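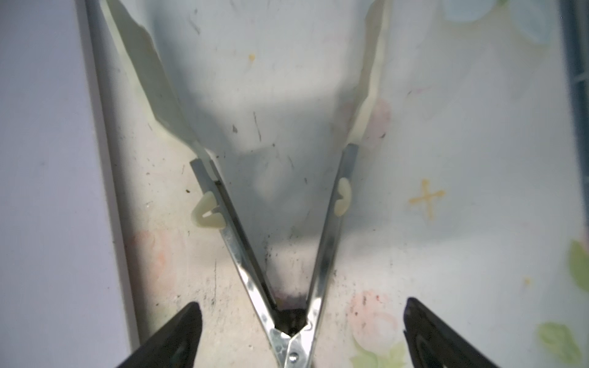
Steel spring clip with cream plastic pieces on the arms.

My October pantry check, the long version

I run through this list every fall before the holiday baking starts, and I've done it in all three kitchens I've had since moving to Koruvholm. It takes me most of an evening (longer if I find old chocolate). Copy it, change it, skip the parts that don't fit your place!

SHELVES AND JARS
[ ] Everything off the shelves, even the heavy stuff at the back. I had 34 jars last time and I'm not proud of it.
[ ] Shelf brackets tight. Push down with your hand and watch the wall - mine had pulled out a little on the left.
[ ] No rust or dents along can seams. Bulging cans go straight out, unopened.
[ ] Flour, oats and rice checked for webbing or tiny larvae. Look in the folds of the bag too.
[ ] Clips checked one at a time. Anything with a loose rivet or a sharp edge gets tossed.

FLOOR AND MATS
[ ] Mats lifted and shaken outside.
[ ] Corners vacuumed with the skinny nozzle.
[ ] Droppings? Stop there, put on gloves, and wet the area with disinfectant before you wipe. Never sweep them dry. 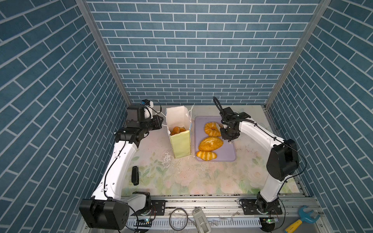 Crumbs on a rose-print mat.

[ ] Gaps where pipes come in. I stuff mine with steel wool and then caulk over it.

POWER AND LIGHT
[ ] No extension cord doing a permanent job. I failed this one two years running, thanks to the freezer.
[ ] Bulb no stronger than the fixture says. Mine had a 100 watt bulb in it when I moved in - yikes.
[ ] Nothing stacked against the freezer vents.
[ ] Step stool feet still rubbery. My Presari is rated for 200 pounds and the sticker has almost worn off, so I wrote it on the underside in marker.

CHEMICALS
[ ] Bleach and ammonia cleaners on separate shelves, both out of kid reach.
[ ] Moth traps dated and swapped if they're past the date on the box.

My result this year: 10 things to fix, eight of them done by bedtime. The bracket needs a longer screw and the freezer needs its own outlet, so I'm saving up for the electrician.

Comments (3)

bakes_on_escobedo: Do you freeze new flour first? I leave mine in for a few days and haven't had moths since.

tallpantry: The step stool one got me. Mine was missing a foot completely!

ruthless_tosser: Please add "smell the oil." I found a bottle of walnut oil that could strip paint.

Related
Dryer vent check, with lint warnings
What I keep in the car all winter
Cleaning my Fotero range hood filter

Contact | Copyright Koruvholm Kitchen Notes | Back to top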